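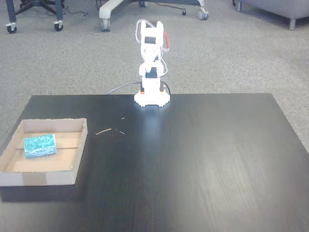 The project examined how quickly worn banknotes are withdrawn from circulation by small retail banks, using deposit records from the Vernetis branch in Haslam. The sample covers 1354 notes paid in during November, each graded by hand on a scale of one to three. Handling followed a fixed order, as with the small white arm on the black table, where the gripper sits at the top and the round base at the bottom: counter, drawer, sorting room, vault.

## Results

Notes graded 3 were held for up to 300 hours before return to the issuer. Lower grades were paid out again, mostly in bundles of 200. Soiling was a stronger ground for withdrawal than tearing. Coins were excluded.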